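Famov Property Management Completes Rain Garden at Hodley Court

12 Shares | 0 Comments

Famov Property Management has finished work on a new rain garden and shared planting area at Hodley Court. The garden takes the place of a strip of paving beside the east parking lot, where water used to collect after heavy rain. Runoff from the lot and from two of the building roofs is now directed into a shallow planted basin and soaks into the ground there.

The basin has been planted with switchgrass, blue flag iris, swamp milkweed and Joe Pye weed, all of which tolerate wet roots in spring and dry soil in late summer. A gravel border on the parking lot side slows the water as it enters. Residents are asked not to walk on the gravel or to move the larger stones at the inlet until the plants are well established.

"Tenants had been writing to us about that corner of the property for a long time," said Kanchan Sachdeva, grounds manager for Famov. "We looked at a larger storm drain first. The rain garden cost less and gives people something pleasant to look at from their windows."

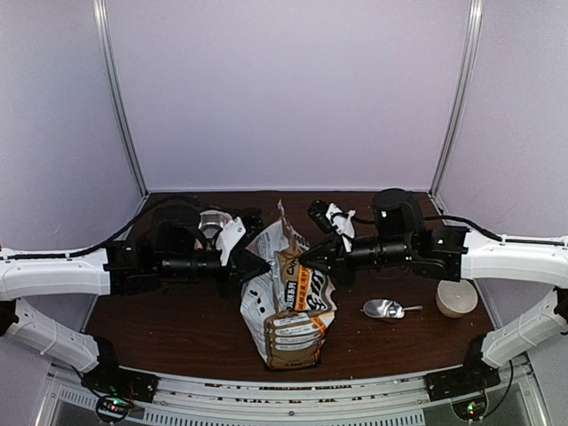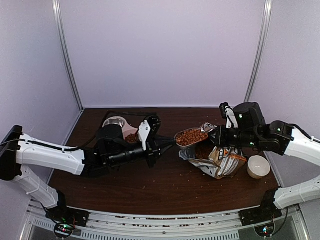
Robot arms at a wood-grain tabletop, seen in both photos.

Eight raised beds have also been installed along the south fence for residents who wish to grow vegetables or herbs. Each bed is 11 feet long and may be shared by two households. Beds will be assigned in February, and households that have applied will be notified in writing. There is no charge for the first season. Water is available from the outdoor tap next to the bicycle shed, and hoses must be returned to the reel after use.

Sevim Oral, who has lived at Hodley Court for 11 years, has applied for a bed near the gate and plans to grow beans and peppers. She said she would also like to see a bench placed in the shade of the maple trees. Famov has confirmed that seating is under review for next year's budget.

About 30 residents attended a planting day earlier in the fall, led by landscape designer Musyoka Masanja. Plants left over from that day were set along the path to the Osa Street entrance. The company will weed and water the new areas through the first growing season. Dead stems will be left standing over the winter to shelter insects and will be cut back in spring.

Applications for the raised beds are available at the management office and should be returned there to Apinya Thongsuk. Residents who need a bed at wheelchair height should note this on the form.

Share this story | 4 Likes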